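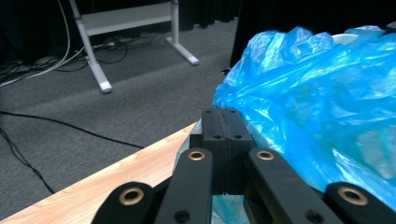 Progress report on the household waste sorting work, Brukholm
Monday, February 17, 2025

1. Collections

The second collection round in Brukholm started on time. We now serve 300 households, and nine streets have their own collection day. In the first round the residents brought 2892 kg of sorted material to us. The scale at Usport was out of order during one week, so for that week we have only the driver's notes and they are not included in this figure.

Food waste is still the weak part. Many families on the upper streets put it together with the ordinary rubbish, and the Gisler depot has sent back two loads for this reason. We have asked the depot to tell us the street next time, so that we can speak with the right households.

2. Information to residents 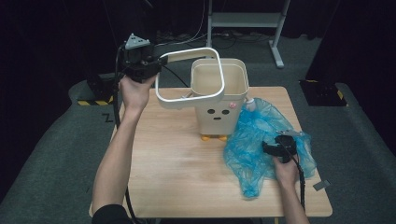

We have printed 900 leaflets in two languages and delivered most of them by hand. The rest are kept at the Ridon office. In the meetings, parents told us that children often throw everything in the nearest bin, and they asked for something for the small ones. A little table bin with two round eyes and orange feet is easier for a child to remember than a leaflet, and we would like to use part of the printing money for such bins in the two nursery groups. Please let us know if this change in the budget is acceptable to you.

3. Costs and next steps

Fuel was more expensive than planned, but the rent in Usport was lower, so the total is within the grant. The invoice from Gisler for the returned loads has not come yet. We will add the lower streets before June, when the second driver begins. The next report will include weights for each street.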